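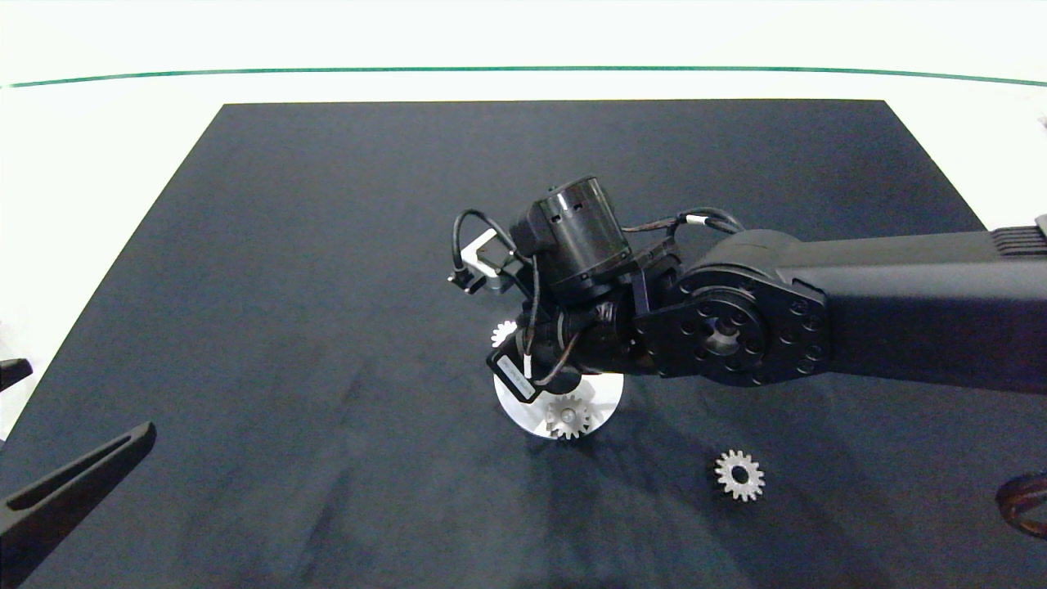

Trudy Sheehan wrote in to say her son's cape kept sliding around to one side, and that moving the ties closer to the neck seam cured it. The steps below use her spacing.

Section 4: Attaching the cape to the Jotby toddler bat costume

You will need the cut cape piece, two ribbon ties, pins, and matching thread.

1. Lay the cape flat with the wrong side facing up. Smooth out the folds.

2. Turn the neck edge down half an inch and pin it. Check the fit against your child's shoulders before you sew.

3. Stitch the fold with a straight stitch. Backstitch at both ends.
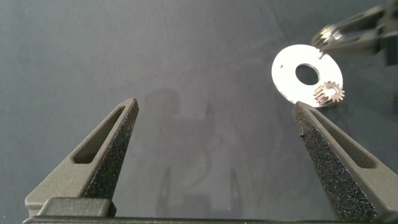
4. Pin one tie at each end of the neck edge, 3 inches in from the side. Sew each tie down in a small square.

Note: Felt does not need a hem. If you are using satin, finish the side edges first or they will fray by the end of the night.

Caution: Do not knot the ties. Use a loose bow or a hook-and-loop tab that pulls open easily. Take the cape off before naps, car rides, and playground time.

For the ears and hood, go to Section 5.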